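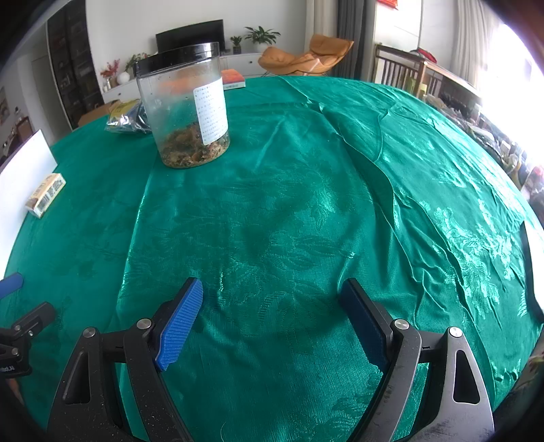
Foto: Ifor Parry

Informe de avance para la Fundación Drurnance
Proyecto Wakel: firmware libre para tabletas descatalogadas
11 de enero de 2025

Estimados amigos de la Fundación:

En septiembre prometimos una versión estable para las tabletas Zakovis de segunda generación. Tenemos una versión. Lo de estable lo seguimos negociando con el módulo wifi, que se desconecta cuando la pantalla gira y vuelve cuando le parece.

De los ocho modelos comprometidos, seis arrancan, actualizan sin cable y conservan los datos del usuario. El séptimo arranca si se le insiste. El octavo lleva un cargador de arranque cifrado cuya clave el fabricante dice haber perdido, y le creemos, porque también perdió nuestros tres primeros correos.

Hay 172 tabletas repartidas entre bibliotecas y centros de adultos con la compilación de prueba. Nos han llegado 19 informes de error. Uno pedía que volviera el fondo de pantalla de la playa. Ha vuelto.

El gestor de arranque lo reescribió Bognár, nuestro proveedor, con seis semanas de retraso y una documentación que cabe en una servilleta. Ifor Parry la ha ampliado a un manual de instalación que ya se puede leer sin llamarle por teléfono, aunque la gente sigue llamando.

El gasto va por debajo de lo previsto, mérito exclusivo de no haber encontrado a quien contratar para la cámara. Pedimos permiso para pasar esa partida a baterías de repuesto, que se hinchan con más puntualidad que nuestros plazos.

Queda pendiente: el wifi, el parche de seguridad del núcleo y la traducción de los menús al gallego. El séptimo modelo irá en la próxima entrega. Del octavo preferiríamos hablar en persona.

Un saludo cordial,
El equipo de Wakel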